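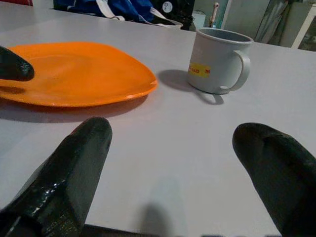
The lead designer of Ostbridge works from the back room of a former print shop in Kutton. The game is an open-world RPG, the second from Zurex, and it has been in early access since March. We talked on a Saturday afternoon, mostly about carry weight.

Players have complained about it since the first build. A starting character can carry 60 units, and a full set of plate armor takes up more than half of that.

"The old number was 100," the designer said. "People picked up every candlestick in the first town and sold them all. By the time they got to the river they could buy the best sword in the shop, and then the next four hours were boring."

The team tried dropping weight completely for a few weeks. Testers liked it at first, then stopped using the storage chests, the mule and most of the houses. "We had built all of that already. I didn't want to throw out the mule."

The next patch is a compromise. Armor you are wearing will count for half, and crafting materials will go in a separate bag with its own limit. Arrows will still weigh something, which the designer expects to hear about.

I asked about the Rüegg fight, the frost giant at the end of the northern quest line. Many players get stuck there.

"He has too much health in phase 2. That's our fault – we tuned him for a party of 4 and most people bring one companion. He'll be easier in the patch. The ice breath stays the way it is."

Magic builds are also getting changes. Fire spells will cost less at low levels, and the healing ring from the mine will no longer stack with itself. Players who already wear two of them will keep both, but only one will work.

There is no date for the full release. The southern map is built but has very few quests in it, and the voice recording for the harbor section has to be redone.

"I'd like to finish the harbor first," the designer said. "Then we'll see about horses."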